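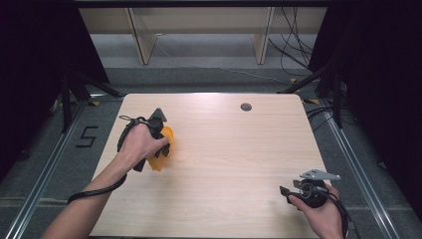 Krešimir Lazarević nos escribió que en su casa todos dicen que las rayas de la madera son rasguños viejos, que él no se lo cree y que quiere saber quién las ha dibujado.

¿Por qué la madera tiene rayas?

Por Radomir Shehu
20 de enero de 2026
Compartido 213 veces
3 comentarios

Buscar en Vomholm Buscar

Las rayas de la madera se llaman vetas. No son rasguños. Las hizo el árbol mientras crecía, mucho antes de que alguien lo cortara para hacer una mesa, una puerta o una cuchara.

Cómo engorda un árbol

Un árbol crece de dos maneras. Por las puntas de las ramas y de las raíces se hace más largo. Por el tronco se hace más gordo.

Debajo de la corteza hay una capa muy fina que se llama cámbium. Es tan fina que casi no se ve a simple vista. El cámbium fabrica madera nueva hacia dentro y corteza nueva hacia fuera. La madera que ya está hecha no se estira ni se mueve de sitio. Cada año el árbol le pone otra capa encima, como si se pusiera un jersey sobre otro jersey.

Madera clara y madera oscura

En los sitios donde hay invierno y verano, el árbol no trabaja igual todo el año. En primavera suele haber mucha agua y el árbol crece deprisa. La madera que hace entonces tiene huecos grandes y en muchos árboles se ve clara. Al final del verano crece más despacio. Los huecos son pequeños, las paredes son gruesas y la madera sale más apretada y más oscura.

En febrero, si el invierno es frío, el cámbium está parado. Luego vuelve a empezar con madera clara.

Una franja clara y una oscura juntas forman un anillo. En general, un anillo es un año de vida del árbol. Si un tronco cortado cerca del suelo tiene 64 anillos, el árbol vivió unos 64 años.

Hay árboles de lugares calurosos, donde llueve todo el año, que casi no tienen anillos. Como el tiempo no cambia mucho, crecen siempre más o menos igual.

Entonces, ¿por qué en una tabla no se ven círculos?

Depende de por dónde se corta. Piensa en una cebolla. Si la partes por la mitad a lo ancho, ves aros. Si le quitas una rodaja de un lado, ves curvas. Con el tronco pasa algo parecido:

- Si se corta atravesado, como una rodaja de salchichón, se ven los anillos enteros.
- Si se corta a lo largo pasando por el centro, se ven líneas casi rectas.
- Si se corta a lo largo pero lejos del centro, se ven ondas, picos y dibujos que parecen montañas o llamas.

Por eso dos tablas del mismo árbol pueden parecer muy distintas.
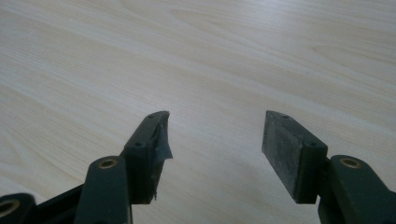 Vetas suaves en una madera clara, con algunos remolinos ovalados.

¿Qué es un nudo?

Una rama empieza muy adentro del tronco. Cuando el tronco engorda, las capas nuevas rodean la base de la rama y la dejan encerrada. Al cortar la tabla, esa parte de la rama aparece como un redondel o un óvalo. Eso es un nudo.

Las vetas se tuercen alrededor del nudo, igual que el agua de un arroyo da un rodeo cuando encuentra una piedra. A veces la rama ya estaba muerta cuando el tronco la rodeó. Entonces el nudo queda poco sujeto, y al secarse la tabla puede caerse y dejar un agujero.

Lo que cuentan los anillos

Los anillos no son todos iguales. Uno ancho suele querer decir que el árbol tuvo un buen año, con agua y luz. Uno estrecho puede ser de un año seco, o de un año en que otros árboles le tapaban el sol. También pueden quedar marcas de incendios.

Hay científicos que estudian estas cosas. Su trabajo tiene un nombre largo: dendrocronología. No les hace falta cortar el árbol - usan un tubo hueco que gira como un tornillo y saca un palito de madera muy delgado. En ese palito se ven los anillos uno detrás de otro, y el árbol sigue vivo.

Para hacer en casa

Necesitas papel fino y un lápiz de cera sin envoltorio. Busca una madera vieja y sin barnizar. Pon el papel encima y sujétalo bien. Frota con el lápiz de lado, sin apretar mucho. Si la madera tiene relieve, las vetas salen dibujadas en el papel. En una mesa muy lisa puede que no salga nada, prueba entonces con un banco o con una valla.

Palabras de este tema

Veta: cada una de las líneas que se ven en la madera.
Cámbium: capa fina que fabrica madera y corteza.
Anillo: la madera que crece en un año.
Nudo: parte de una rama que quedó dentro del tronco.

Me gusta 30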